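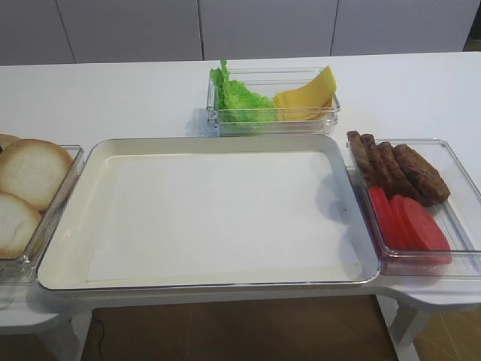

Handout 2: Laying out a sandwich station
Short Course in Everyday Catering, Goltlow Adult Learning
Tutor: Awuor Kimaro

Last session we talked about knives for far too long. This session is about where things go before anyone builds anything, a subject most of you will feel you mastered at age six. Please humor me.

The middle

The building tray goes in the center and gets the most room. Line it with a sheet of plain paper cut a little smaller than the floor of the tray, so that a margin shows all the way around. If the paper climbs the walls it will slide, and you will chase it. Nothing is stored in the building tray. It is not a shelf, a phone rest or a home for the spare tomato (Atif, we have discussed this).

The outside

Ingredients live in clear glass around the tray. Glass is heavier than plastic and shows every fingerprint, but you can see what you have left without lifting a lid and sighing.

Bread goes to one side in a wide dish. Left is fine. Slices may overlap a little – a tight stack tears when you are in a hurry, and you will be in a hurry.

Lettuce and cheese can share a smaller, deeper container at the back. Stand them up side by side, with the edges poking over the rim so there is something to grab. Cheese laid flat at the bottom of a deep dish has to be dug out with a fingernail. I have watched it done. I did not eat lunch that day.

Working order

1. Wash hands. Yes, again.
2. Bread onto the paper.
3. Cheese, then lettuce. Jhosep Cusi argues for the reverse and is welcome to write his own handout.
4. Lid on, sandwich off the tray, next one.
5. Change the paper when it looks like evidence.

Quantities

For the May lunch at Fokcombe we are planning on 200 sandwiches, so 2 slices each, plus 30 spare slices for the ones that get dropped. Last year's order form said 900 slices. Tamara Lysenko still has some in her freezer if anyone wants toast.

Before next time

Set up a station at home on whatever table you have and make four sandwiches without walking away from it. Write down each thing you had to go and fetch. Bring the list. Hamisi Swai's last one ran to a second page and included a chair.

Next handout: wrapping, labeling, and the correct side of the foil (there isn't one).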